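Label adhesive bleeding through on end-face stock labels

birkenfan_12
Posted 2026-03-04
We store rolled goods flat on racks and put a round paper label on the end face of each roll. After one summer in the Jardine building the older labels lift at the rim and the ink in the date box goes fuzzy. Switched from Wernar permanent to Wernar removable in May, no change.

nhassanpour
Which pen? Solvent markers spread on uncoated paper. Ballpoint doesn't.

birkenfan_12
Ballpoint on most, a rubber stamp for the inspection box. The stamped ones are worse.
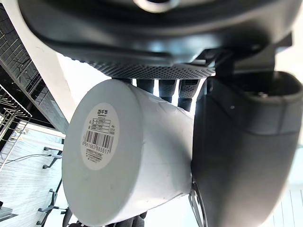 The printed number is still legible. 3294 and 3326 are the two lots that give trouble, both wrapped by the same supplier.

stimon_user
Then it's the wrap. Plasticizer migrates out of soft film into the adhesive and the glue goes gummy. Put the label on a card disk and tape the disk at the rim.

nhassanpour
Disagree. Plasticizer would soften the whole label – you'd see it in the center too. Lifting at the rim only is humidity curl. Check the grain direction of the label stock.

stimon_user
Seen it start at the rim plenty of times. Test 12 rolls with a barrier label, leave them for 2 months.

birkenfan_12
Can do both. Agnes Baird in receiving has a box of the foil-backed ones.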